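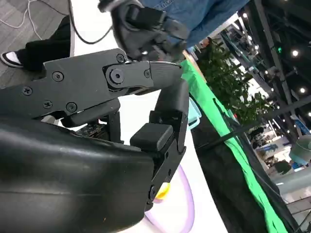
We lost the squash again this year, or most of it. The plants looked fine. They had big leaves, plenty of yellow flowers, and vines that got across the path and into the beans. What they didn't have was fruit. The little squash behind each female flower would get to the size of my thumb, turn yellow at the tip, and drop off.

I had put it down to heat last year and to watering the year before. In June I finally asked Dennis Obura, who has the plot across from mine at the Lestmont gardens and grows more squash than his family can eat. He came over early one morning, opened a few flowers, and asked me how many bees I had seen. I hadn't seen any. He told me to come back at sunrise and sit there for a while before I bought another bag of fertilizer.

So I did. Squash flowers open very early and most of them are closed by noon. I normally get to the garden after work, so I had never seen one properly open. The first morning I sat on an upturned bucket from first light until I had to leave, and I watched one patch of 24 open flowers. I wrote down every visit. There were three, all from the same kind of small bumble bee, and two of those were to male flowers.

Dennis had more visits than that in the time it took me to walk across and say hello. His plot is maybe forty steps from mine. The difference, as far as either of us can tell, is the strip along his back fence, which he has not dug or mulched in years. It's bare dirt with some clover and a lot of what I would have called weeds. Squash bees nest in the ground, often close to the plants they feed on, and he had their little holes all through it. I had put down landscape fabric and four inches of wood chips over every inch of my plot that didn't have a vegetable in it. I was proud of that. It did keep the weeds down. 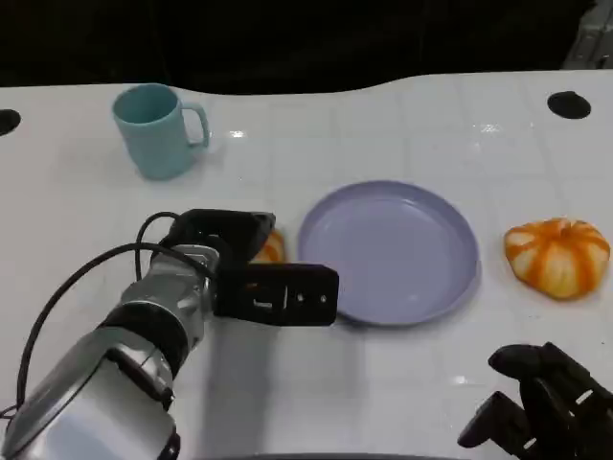

I read up on it over the next week. Each squash flower needs a good number of pollen grains to set a full fruit, and one quick visit often isn't enough. The pollen is large and sticky and the wind doesn't move it. When a flower gets a bit of pollen but too little, you get a fruit that is fat at one end and pinched at the other, and I have had plenty of those. I used to cut off the bad end and not think about it.

For the rest of the summer I did the job by hand. It is easy enough once you know which flower is which. The female has the tiny squash right behind the petals and the male is on a plain thin stem. I picked a fresh male, peeled the petals back, and dabbed it on the middle of the female until I could see yellow all over it. One male did two females, sometimes three if I was careful. A small paintbrush works too, but I kept leaving mine at home.

I kept a list, because otherwise I would have told myself whatever story I wanted. From the day I started until I quit for the season I hand pollinated 74 flowers. I tied a bit of green yarn on each one. Not all of them took. Some got rained on, a few were eaten by something, and a couple I am fairly sure I did too late in the morning. Still, most of the squash I brought home had yarn on it. The ones without yarn were mostly the pinched kind.

Imani Biwott runs the seed swap over in Brirnville, and I wrote to her for advice on what to plant so I don't have to do this every year. She was less interested in planting than I was. Her answer was that people buy a packet of wildflower mix, scatter it, and leave the fabric down, and then the bees have somewhere to eat and nowhere to live. She said to pull the fabric first and see what comes. She also said to stop turning the soil deep where the squash grew, as the young bees spend the winter down there and a tiller will go right through them.

I had been planning to till. I had even reserved the machine. I canceled it and lost the deposit.

This is what I have done so far. The fabric is up along the south side and I raked the chips off a strip as long as the bed and as wide as my rake. The soil under there was packed hard and smelled sour, so I am leaving it alone to dry out. I cut the squash vines at ground level and left the roots. I didn't clear the old stems in the corner by the water barrel either, although the plot looks scruffy and I have already had one comment about it.

I do plan to add some plants. Borage, because it seeds itself and I like it. A row of sunflowers. Some asters for the fall, when there isn't much else around here in bloom. The clover I will get from Dennis, who says he can't give it away fast enough. I want things flowering before the squash does and after it stops, but the squash bees themselves only care about squash and pumpkins, so I'll put in an early variety as well as my usual one. That should stretch the flowering by a couple of weeks.

A few people have asked why I don't just put in a honey bee hive. I thought about it. The garden rules would allow one with a permit, but I don't have the time to look after it properly, and honey bees aren't all that keen on getting up as early as squash flowers want them. The wild ones were here already, forty steps away. I would sooner get those to move over.

The notebook is going to stay in the shed so I can't forget it. Next June I'll do the same count from the same bucket, first light until I have to leave, and write down every visit. If it is still three I will be back out there with the yarn.

The two decent butternuts are on the shelf in the garage. The rest are soup.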